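Artificial bouquet for a hall table - trim the stems or leave them long?

noemi_camacho
I put together a bunch of fake roses for the hall, peach and cream mostly, with one ruffled pink rose at the top and a closed bud above that. The stems are long and I can't decide whether to cut them. My vase is 9 inches tall. The flowers cost me $39 at Valleso, so I don't want to wreck them.

quezada90
Cut them. Long stems make the whole thing tip over in a short vase.

elozano
I'd leave them. You can bend wired stems at the bottom, and you can't put length back once it's gone.

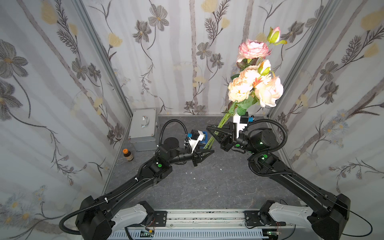 petalpusher3000
What do you cut fake stems with?

elozano
Wire cutters. Kitchen scissors will get nicked on the wire inside.

quezada90
Bending works until you want to move them to a clear vase, and then you see every kink. I still say cut, an inch at a time.

noemi_camacho
It's a solid ceramic vase, so kinks wouldn't show. I'll try bending first - if it leans I'll trim the back ones.

petalpusher3000
Put some gravel in the bottom either way. Mine fell over twice before I did.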